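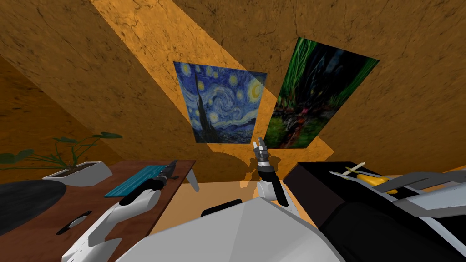
Have you ever walked into your grandma's kitchen, sniffed once, and suddenly remembered a birthday from years ago? I have! One whiff of warm cinnamon and I'm four years old again, standing on a stool with flour up my nose.

So why do smells do that? Scientists who study the mind have wondered about it for ages, and they've worked out a fair bit.

When you sniff something, tiny bits of it float up your nose and land on special cells. Those cells send a message to your brain. Sights and sounds go through a sort of sorting station before they reach the parts that handle feelings and memories - smells get to take a shortcut. They land right beside the bits of your brain that look after how you feel and what you remember.

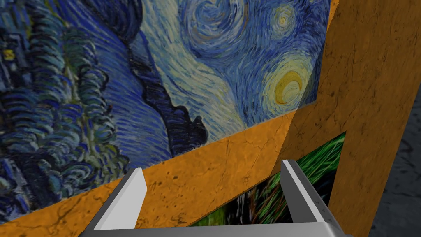
Swirls and a yellow moon in The Starry Night.

My favourite study was done in a town called Mostau, with 218 kids. They learned a list of animal names while a peppermint smell drifted about the room. On Thursday they came back and tried to remember them. Half the kids got the peppermint again and half got plain air. The peppermint kids remembered about 2 more animals each, which isn't heaps, but it's something.

Does it work for everyone? Nope. If you've got a blocked nose, forget it (I tried this with a cold and only remembered the tissues).

Want to have a go at home? Ask a grown-up for an orange. Smell the peel while you learn your spelling words, then smell it again before you write them down. Try some other words with no orange and see which lot goes better.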